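Packing and Shipping FAQ

Jostby sells secondhand china, glass and small lamps by mail. These are the questions that come in most often about how orders are packed and what to do when the box arrives. If yours isn't covered, write to Nermina Živković at the address on the contact page.

How long before my order ships?

Most orders leave within 2 working days. Lamps and sets of more than six pieces can take longer. You will get an email with a tracking number when the carrier scans the box.

Can you combine two orders into one box?

Yes, if neither has shipped. Send both order numbers and we will refund the extra postage. We can't combine china with a lamp base — the weights are too different.

What do you pack with?

Every piece is wrapped in tissue first, then in a layer of corrugated paper. The space around it is filled with loose fill. Hollow pieces such as teapots and vases are filled on the inside too. We do not use foam peanuts. If you have ordered from us before, you may notice that the fill varies from box to box. We buy whatever clean material is available at a fair price. 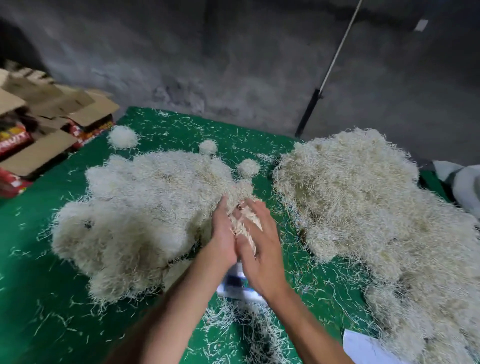 Is the packing material recyclable?

The tissue and the outer carton can go in with household paper in most towns. Shredded paper is a different matter. Many sorting plants can't handle it, so check with your local service before you put it in the bin. It works well in a compost heap if you mix it with kitchen scraps. It can also be kept in a bag and used again for your own parcels.

I am allergic to dust. Can you pack without shreds?

Yes. Write "no shreds" in the order notes and we will use crumpled kraft paper. There is no charge for this.

Why was I charged more postage than a friend who bought the same plate?

Postage depends on the packed weight and the distance. Fill weighs more than people expect, and a plate in a double box costs more to send than one in a single box. Plates from the Palumbo range always go in a double box. The rims chip easily.

How is the weight worked out?

The weight on each product page is for the item alone. The checkout adds an allowance for fill and carton. If the final cost comes out lower than what you paid by more than the price of a stamp, we refund the difference.

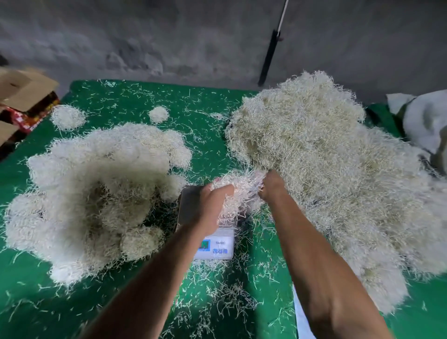 Shredded paper fill and a small digital scale.

Do you ship outside the country?

Not at present. We used to, but too many boxes were opened in transit and closed badly. Some customers use a forwarding service. That is fine with us, but our breakage cover ends when the box reaches the forwarder.

My order arrived broken. What should I do?

Keep everything, including the outer carton and the fill. Take a photo of the broken piece and one of the carton showing the label. Send both to us within 30 days of delivery. Claims are handled by Apinya Sangkhawat, who will reply with either a refund or the offer of a replacement. Please don't mail the broken piece back unless she asks for it.

A piece is missing from my set.

Go through the fill again before you write. Lids, salt spoons and small saucers sink to the bottom of the box and are easily thrown out with the paper. If it still doesn't turn up, send us the order number and the name of the missing piece.

Can I get free shipping?

Orders over $50 ship free, apart from Jeditz lamps, which go by a separate carrier. The discount is applied at checkout and doesn't need a code.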